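Subject: Re: [workshop-list] Open day at the Salinas unit, gripper table
From: Dulce Arriaga
To: workshop-list

On Monday 22nd January Heriberto Ventura wrote:
> Can someone who went to the Elel open day write up the hand-held
> gripper part? I only caught the talk. I'd like to know whether
> visitors were allowed to try it, and if it's worth taking a group
> from Gilville in February.

Yes, visitors could try it. There were two demonstrations, one with the arm and one with the hand-held gripper, and I spent most of the afternoon at the second. You hold the gripper yourself and do a small job at the table, and the camera on it records the attempt. They said 1,536 attempts had been kept so far, 591 of them from visitors. The software is called Vusura.

The job was to take a small item off the table and put it in the white basket. You get a short turn to practise first. My mistake was coming in too low, so the fingers touched the table before they were round the item. The man running it told me to stop with the fingers open on either side of the spot, look, and then go down.
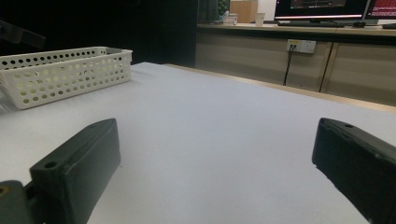 Notes for a group visit

Each turn takes a few minutes and only one person can hold the gripper. They take groups of up to 30, but I would split ours in two and send half to the arm first.

It is heavier than I expected and my wrist was tired after four goes. Anyone with a bad wrist may prefer to watch.

The fingers are plain dark blocks with flat inner faces, and you can see from the scuffs that they get used. I asked about spare sets and was told they make their own.

Parking is poor. The 664 bus stops at the gate and is easier.

To book, ring the front desk and ask for the afternoon session. The morning one is the talk you have already heard, Heriberto. I can come along in February if it isn't a Thursday.

Dulce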